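Fedir Hladun's Trundow is 847 pages long, and I read the last 105 of them standing up in my kitchen. It's a history of tea drinking that begins with one closed-down warehouse and wanders off (gloriously!) through smugglers, railway buffets, bad poetry and his grandmother's opinions on milk.

Anyone who loved Meredith, his book on bread, will know how he works. He picks a small thing, pesters everybody who ever made or sold it, and somehow you come away caring about the price of string. The chapter on tasters is a joy - 40 cups before breakfast, all slurped at full volume - and so is the long quarrel over the Wakar auctions, which I followed like a soap opera.

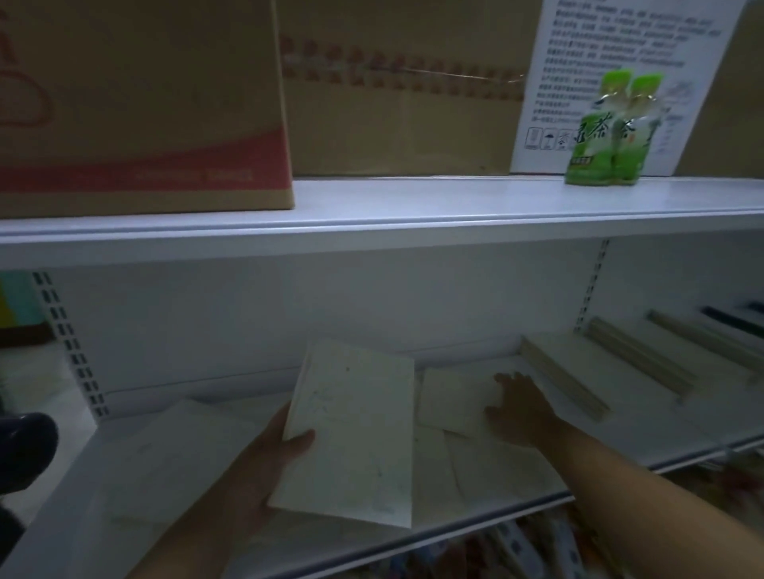 Hladun is just as good on the present day. His chapter on bottled tea could have been a grumpy one, and he plainly prefers a pot, but he gets completely swept up in how the stuff is sold. Two green bottles shrink-wrapped side by side on a shelf, with cardboard boxes for neighbors, are as much a part of tea's story to him as any silver caddy. I'd have taken another six chapters of it. The paperback comes out from Pritix in August, with a proper index at last.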